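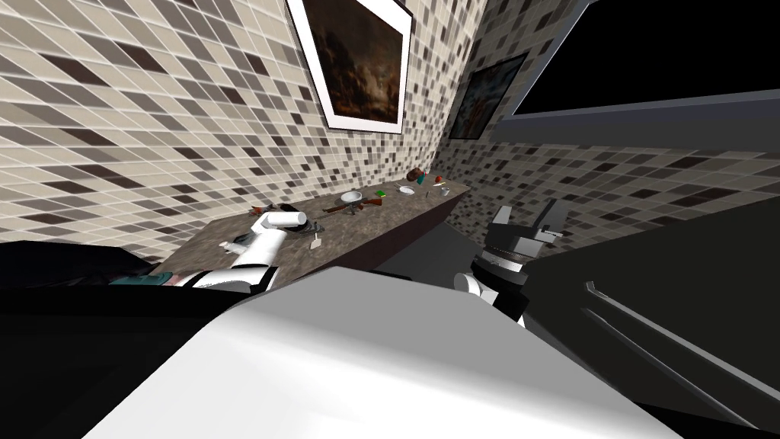

Framed paintings on mosaic tile, one on either side of the corner.

Stories > Short Fiction > The Mule

Print this page | E-mail this page

The Mule

by Oksana Bilyk

The car had no name yet. On the paperwork it was Prarnus 3, and the mechanics called it the mule. From the front doors forward it was an old Korkar sedan. Behind them it was something else, longer and lower, with plastic panels screwed over the rear fenders to hide the shape.

Severyn Mykhailiuk had driven it for most of August. His job was to take it out of the Tustska depot at five in the morning, drive it 375 miles over a set route, and bring it back with notes. The notes were supposed to be short. Left mirror shakes at 70. Brake pedal long after the pass. Seat heater comes on by itself.

He liked the work. He had been a delivery driver before, and it was the same except that people took pictures of him.

The photographer that summer was a woman in a gray hatchback. She waited at the fuel station below the pass, where the mule had to stop, and she never hid. The first time, Severyn parked with the back end against a hedge and stood in front of the hood with his arms out, as he'd been trained to do. She took her pictures anyway, bought a sandwich, and left.

The second time she told him her name, Skarphéðinn Þórarinsdóttir, and he asked her to write it down so he could put it in his report. She wrote it on the back of a fuel receipt.

"What do they pay you for one?" he asked.

"Depends what's under the plastic."

"I don't know what's under the plastic."

"Then we're even," she said.

He put the receipt in the door pocket and forgot to mention it in the report.

The trouble started with a bolt. Coming down the pass one morning he heard a knock from the right rear, slow at first and then in time with the wheel. He pulled over by a culvert. When he got down on his knees he found that one of the plastic panels had worked loose and was slapping against the tire. It had already rubbed through along the bottom. He had tape but no driver that fit the screws, and the phone showed no signal.

The rule was clear. You stayed with the car, you covered it with the tarp, and you waited for the truck. The truck would come when he missed the noon check-in, so he had five hours.

The gray hatchback came by after 20 minutes. She stopped behind him and got out without the camera.

"I've got tools," she said.

"I can't let you near it."

"Then I'll hand them to you."

She had the right driver. He told her to stand by her own car, and she did. The screws had stripped, so the panel had to come off to be reset, and once it was off there was a rear door where Korkar had told everyone there would not be one. It was a four-door. He had driven it all month with the back seats full of test equipment and had never seen the handle from outside. He looked at it for a while. Then he looked at her, and she was looking at it too.

He got the panel back on with three new screws and a lot of tape. She took the driver from him and wiped it on her jeans.

"No pictures," he said.

"I don't have one," she said, and drove off up the hill.

The story ran nine days later. There was no photo with it, just a drawing, but the drawing had the door, and the door had the handle in the right place, set high and pushed back into the pillar. Korkar sent for him that afternoon.
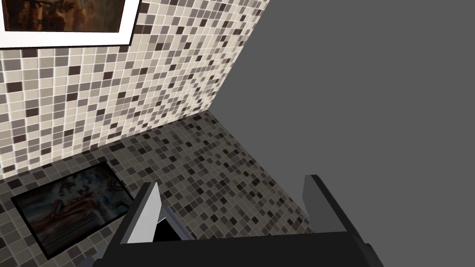

Nektarios Spanos ran the Prarnus program and had put 800 days into keeping that door quiet. He had a copy of the drawing on the table and a ruler next to it. Severyn waited for him to speak and looked past his shoulder at the wall. It was done in little square tiles, mostly pale with dark brown ones dropped in wherever, and it made him think of the wrap they used on the later cars, the kind that keeps your eye from finding an edge. The only thing his eye could settle on was the white border of the picture hanging there.

"Who was with you on the pass?" Spanos said.

"Nobody from the company."

"That isn't what I asked."

Severyn told him. He told it in order, the way he wrote his notes: the knock, the panel, the culvert, the driver. He said she had stood by her own car. Spanos laid the ruler on the drawing, measured the door, and wrote down a number.

"She's got it 103 millimeters too long," he said.

"She was standing a ways off."

"And you didn't think to put the tarp up first."

"I thought about the tire. It was nearly through."

Spanos wrote that down as well. Then he asked how the seat heater was, and Severyn said it still came on by itself.

They took him off the mule. For the rest of the season he drove a van for Bohdana Zinchenko, who ran parts between Tustska and the Kuzmenko foundry, and he was home by four most days. The panel got a different kind of screw. He heard that from the man who had his old route, who also said the gray hatchback wasn't at the fuel station anymore.

The car was shown the next spring with all four doors. Severyn went to see it on his own time and paid for his ticket. There was a line to sit in the back seat. When it was his turn he opened the rear door by the handle, got in, and pulled it closed. He had plenty of room for his knees. A boy on the other side was pushing every button he could reach.

"Does this one do anything?" the boy asked.

"Seat heater," Severyn said. He put his palm flat on the cushion and waited. It was cold, and it stayed cold – so they had fixed that.

Posted February 18, 2018

Print this page | E-mail this page

Contact | Copyright by the authors | Back to top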